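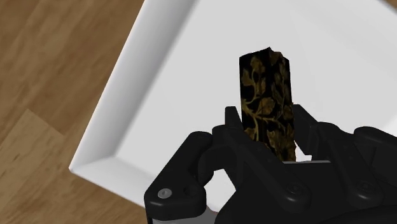
有人说,Wudari的钟快八分钟,是当年从Cendadcombe来装钟的工匠没拿到尾款,临走时拨的。我还没把箱子放下,就在码头上听到了这个说法。后来又听到另外几个,有的说是为了让渔民早点起床,有的说是一次雷击,有的说根本是Cendadcombe那边慢了。说这些话的人都很肯定。

我是Louro轮渡公司派来的。公司在Irko河上有两条船,一条常年在修,一条常年在跑。河在这一段宽800米,水流不急,渡一趟七分钟。公司当时要换售票机,新机器会在票上打出开船时间和到岸时间,两岸只能用一个时间。旧票上什么也不印,撕下来就走。这件事以前没有人管过。

主管把差事交给我的时候说得很简单,去把钟调了,住两个星期,看看有没有人闹,然后回来。他给了我一只对过时的表,叫我每天早上跟公司通一次电话核对。我问他为什么不直接打电话叫码头的人调,他说打过,那边答应了,然后没有调。

那是八月。我住在码头上面一户人家的二楼,从河边上去要走61级台阶,房东的女儿小时候在其中一些台阶上用粉笔写过数字,后来她嫁到外地去了,数字是房东每年重新描的。房东是个寡妇,六十多岁,话不多,一天管我两顿饭。房租由公司出,她要求每星期付一次,收了钱给我写一张收条,收条上写日期,也写几点几分。写的是Wudari的时间。

我到的第一天没有动钟。按规定我要先做记录。

码头的钟在候船室外墙上,两面都能看,一面对着河,一面对着街。镇上别的钟都跟着它走。药铺、学校、邮局、理发店,还有修鞋的人挂在铺子里的那只,都快八分钟。我拿着公司的表一家一家对过去,误差很小,最多差半分钟。理发店那只差了一分多,店主看见我在记,当场搬了凳子上去把它拨准了,拨成快八分钟整。

过了河,Cendadcombe的钟跟公司的表一致。

所以早上七点从Wudari开的船,到Cendadcombe的时候,那边的钟是六点五十九分。坐这班船的人大多在对岸的罐头厂上班,七点打卡。他们七点出发,七点之前到。我问过一个在舱外抽烟的工人觉不觉得奇怪,他说不奇怪,又说他刚进厂的时候有个外地来的工头不信,跟他坐了一趟,到岸以后在码头上站了一会儿,后来那个工头也搬到Wudari来住了。

回来就要吃亏。下午五点从Cendadcombe开船,到家是五点十五。少掉的时间大家不怎么提。房东说,做饭的时候按十五分算就行了。

船上有一本航行日志,按公司的规矩,每一班都要写开船时间和到岸时间。我翻了几年的。船长是这样处理的,在哪边靠岸就抬头看哪边的钟。于是日志上去程一律是到得比开得早一分钟,回程一律走了十五分钟。这本日志每个月寄回公司一次,有人盖章,盖完归档。我在公司干了不少年头,档案室就在我那一层,从来没有听人说起过。

船长年纪很大,左手缺一截指头,开船的时候不跟人说话,靠了岸也不太说。我把日志摊开问他,他看了看,说,都是照着钟写的。我说可是船不可能提前到。他说他知道船不可能提前到。然后他去系缆绳了。

第三天晚上我对房东说,我打算在星期里挑一个晚上把钟拨回来,等末班船以后,这样影响最小。她正在剥豆子。她问,拨回来以后,以前的怎么算?

我没听懂。我说以前的就是以前的,不用算。

她把豆子剥完,去洗了手,从里屋拿出一个饼干盒。盒子里是些证件和单据,用橡皮筋捆着。她抽出两张纸放在桌上,又去把灯拉低了一点。

一张是她丈夫的死亡证明,Cendadcombe医院开的。一张是Louro公司的回函,信头还是老式样,现在已经不用了。

她丈夫是在船上死的。那天下午他胸口疼,Wudari没有医院,邻居把他抬到码头,赶上三点二十五的船。船上正好有一个下班回对岸的护士,一直蹲在他旁边。到河中间人就没有了。护士看了自己的表,三点二十。护士是Cendadcombe的人,表也是Cendadcombe的表。医院照她说的写,死亡时间,三点二十分。

公司的日志写的是三点二十五从Wudari开船。

那时候公司有一条规定,乘客持有效票在船上身故,公司付给家属一笔抚恤金。数目不大。房东去申请,公司回函说,经查航行日志与医院证明,该乘客身故时间早于开船时间五分钟,属于登船前已经身故,不适用本条规定,本公司深表遗憾。回函后面还附了一句,按规定,遗体过河应办理货运手续,考虑到实际情况,本次不再追收差额。

我把这封信看了两遍。签字的人我认识,已经退休了,退休的时候我还凑过份子。

我问她有没有再写信去说明。她说写过,说明了钟的事。公司又回了一封,说公司的时间以日志为准。那封信她没有留,当时家里生火,就用掉了。

她说,钱是小事,那点钱现在也买不了什么。她说,可是他上船的时候是活着的。他还问我门锁了没有。

说完她把两张纸收回去,橡皮筋绕了两道,问我明天早上吃不吃鸡蛋。

我那天晚上睡得不好。窗户对着河,码头上有一盏灯,灯下面就是钟,躺着也能看见分针。公司的表放在床头。我一会儿看这个,一会儿看那个。后来把窗帘拉上了。

第二天早上我照例给公司打电话。核对完时间,我说,这边的历史日志有问题,所有的时间记录都受影响,可能需要出一份更正。主管问有多少本。我说有一整面架子,就在档案室靠窗那边。他问更正了有什么用。我说有一位住户的抚恤金因此没有发。他问是哪一年的事,我说了。他说那条规定早就取消了。我说当时还没有取消。他说,你先把钟调了。

我又去找船长。他在船舱里吃饭,饭盒架在膝盖上。我问他记不记得那一天。他说记得。我问他当时知不知道公司的回函。他说后来知道了。我问他有没有去公司说过。他嚼了一会儿,说他去过,坐了一夜的车,门房让他在传达室等,等到中午,出来一个人,问他日志是不是他写的,他说是,又问他写的是不是实话,他说是照着钟写的,那个人就说,那就好,叫他回去了。

他说,我要是说日志不对,那每一天都不对。

他又说,那天开得比平时快,五分多钟就到了。到岸我抬头看,三点二十三。我就写了三点二十三。

我回去翻那一年的日志,找到了那一页。开船三点二十五,到岸三点二十三。前后几页都是差一分钟,只有这一行差两分钟。备注栏里什么也没有写。

钟是我第二个星期的头一个晚上调的。末班船靠岸以后,我借了码头的梯子,售票的女人给我扶着。她在这里卖了很多年票,手里一直夹着一串钥匙。钟的背后有一个小门,门里有一个调针的旋钮,上了油的,转起来很顺。我把分针往回拨了八分钟。从里面看不到外面的钟面,她在下面给我报。她报到最后一分钟停了一下,我以为她看不清,问她好了没有。她说好了。

下来以后她看了一眼街上。药铺已经关了。她说,明天他们怎么知道呢?我说我贴了通知。我在候船室门口、邮局和学校各贴了一张,盖了公司的章。她说,通知他们都看过了。

第二天早上,码头的钟走到六点五十二分的时候,去罐头厂的人已经到齐了。他们站在跳板前面。船长坐在驾驶舱里,看着钟。按新的时间,七点才开船。人们等着,有人坐到了自己的饭盒上。七点整,船开了,到对岸七点零七分。罐头厂扣了他们每人一刻钟的工钱,这是厂里的规矩,迟到一分钟也按一刻钟算。

这件事我事先想到了,通知里写了,头班船从第二个月起提前到六点五十。但新的船班表要等售票机装好一起换,公司不肯分两次印。

当天下午,罐头厂的几个工人来找我。他们很客气,帽子拿在手里。他们问我能不能叫船早上早开一会儿。我说要等下个月。他们又问,那能不能把钟先拨回去,到下个月再拨过来。我说我没有这个权力。其中年纪最大的一个说,钟是你拨的。我说是公司叫我拨的。他点点头,把帽子戴上了。

学校没有改。校长说学期中间不好改,等放假。那时候正放着假,但暑期班还在上,她指的是暑期班。邮局改了,因为邮局要跟邮车对时间。药铺改了,过了一天又改回去,老板说来拿药的人都嫌他开门晚。理发店店主在墙上又挂了一只钟,两只并排,一只写着码头,一只没有写。修鞋的人把钟摘了。

房东家里的钟没有动。吃饭的时间还是原来的时间,我按公司的表要提前八分钟下楼,有两次我忘了,下来的时候汤已经凉了。她没有说什么,给我热了。

罐头厂的人后来自己想了办法。他们凑钱雇了一条打鱼的船,早上送他们过去。渔船小,要走两趟。渔民拿公司的票价收钱,不多收。轮渡的头班船就空了,连着几天只坐了一个去看牙的老太太。我在报告里写,头班客流下降,原因为船班表未同步调整。主管在电话里说,你不要写原因。

这几天我没有别的事做,就在码头上坐着。有一天下午下雨,船停了一班,售票的女人请我进票房里喝茶。票房很窄,坐两个人膝盖要错开。墙上贴着历年的票样,最早的一张已经发黄,上面印着一只水鸟。她问我新机器是不是不用人卖了。我说要人看着。她说那就是说要一个人。我说是。现在有两个人,早班和晚班。她把茶倒掉一点,又添上热的。

她说,那天我在。

我问哪天。

她说,他上船那天。票是我卖的。他们抬着他过来,本来可以不买票,这种时候谁也不会要票,但是他自己要买,他口袋里有零钱,掏了半天,我说算了算了,他不肯。他数给我的。他手抖,掉了一个在地上,我捡起来的。

我问她当时有没有跟公司说过这个。她说没有人来问过她。她说票根都交上去了,票根上又不写时间。

雨停了以后我去邮局买了几张信纸。Wudari邮局的信纸有横格,印得有点斜。我在房东的二楼写了一份说明。第一段写两岸钟差八分钟,附我到达当天各处核对的记录。第二段写船长的陈述,渡河实际所需时间,以及那一行日志。第三段写售票员的陈述,乘客在Wudari码头亲自付款购票。第四段写结论,按Cendadcombe时间计算,该班船于三点十七分离岸,乘客于三点二十分身故,时为开船后三分钟,船在河上。

算术很简单。当年公司里随便哪一个人拿一支铅笔就能算出来。

船长在他那一段下面签了字,签得很慢。售票的女人也签了。我抄了一份。

我给主管打电话,说要寄一份材料回去。他问是什么。我念给他听。他听完问,这件事是她要求的吗?我说她没有要求。他说那你为什么写?我说记录是错的。他在那边翻什么东西,翻了很久。他说,你知道如果这一行改了,别的都得改。我说我只要求在这一行后面附一份说明。他说寄吧,寄来再说。

材料寄出以后没有回音。我问过两次,第一次说还没收到,第二次说已经转给了别的科室。到我该回去的时候,还在那个科室。

临走前一天,船长叫我上船。日志放在驾驶舱的抽屉里。他说那一年的他跟公司借了回来,说是要核对修船的日子。我后来想,我先前翻的那几年就在这只抽屉里,包括那一年,我竟没有问过怎么会在这里。他把那一页打开,压上一只扳手,免得被风吹过去,然后把我抄的那一份要过去看。纸比日志大,他折了两折,用浆糊贴在那一页的边上,只贴一条边,这样可以翻开。他又在备注栏里写了字。他写的是,按对岸的钟。写完他看了一会儿,又加了一句,上船时有票。

他说,月底跟别的一起寄回去,他们盖他们的章。

我问他盖章的人会不会看。他说,以前没看过。

晚上我把最后一个星期的房租付给房东。她写收条,写了日期,写到时间的时候抬头看了看墙上的钟。我以为她会问我现在是几点。她照墙上的写了。

我把事情跟她讲了一遍,说明寄到了哪里,日志里贴了什么。我说钱多半是没有的。她听着,手放在桌子上。她问,上面写了他是买了票的?我说写了。她问写没写他是几点没的。我说写了,开船以后三分钟。

她想了一会儿。她说,三分钟,那就是刚过那棵柳树。

对着镇子的河湾上从前有一棵很大的柳树,现在没有了,发大水那年倒的。我没有见过。她说他年轻的时候在那里拴过船。

然后她说起别的事,说她女儿来信,孩子长了两颗牙,又说屋顶上有一块瓦松了,要在秋天以前找人来看。我说我可以上去看看。她说不用,你又不会。

第二天我坐早上的船走。头班船还是没有什么人,那位老太太又去看牙,带着一把伞。我下台阶的时候天刚亮透,粉笔的数字有些被前几天的雨冲掉了,还剩一些。售票的女人在票房里,我买了一张票,公司的人坐船可以不买。她撕给我,没有找零,因为正好。

渔船比我们先到对岸,已经在往回划了,去接第二批人。两条船错过去的时候,渔民举了一下手,船长也举了一下。

到了Cendadcombe,离长途车开车还有些时间。我坐在车站的长凳上核对了最后一次表,分毫不差。旁边有人问我几点了,我告诉他,他谢了我,又问我是不是从河那边来的。我说是。他就自己算了一下,嘴唇动着,加上去,又减下来,问我,到底要不要减?

我说现在不用了。

他说那就好,还有工夫吃碗面,就提着包过马路去了。

秋天的时候,新的船班表寄到公司,我看了校样。头班船六点五十,末班船没有变。售票机装好了,打出来的票有开船时间和到岸时间,相差七分钟,每一班都是。过了一阵又有人写信来反映,说Wudari码头的钟快了。主管把信拿给我看,问我那次到底拨了没有。

我说拨了。

他问快多少。信上没有写。他说要不要再去一趟,我说可以,等我把手上的事做完。信夹在我的文件夹里,排在一份修理锚链的报价单后面。

入冬前房东寄来一张收条,说是整理盒子的时候发现我第一个星期的那张漏给了我,补上。日期是八月的,后面写着几点几分。随收条还有一行小字,说屋顶修好了,花了些钱,修瓦的人是从对岸请的,约的是下午两点,他来得晚,也可能没有晚。

我把收条交到财务报销。财务的人说,不用写时间,只要日期就行。我说已经写上了。她看了看,用曲别针别好,放进了右手边的筐里。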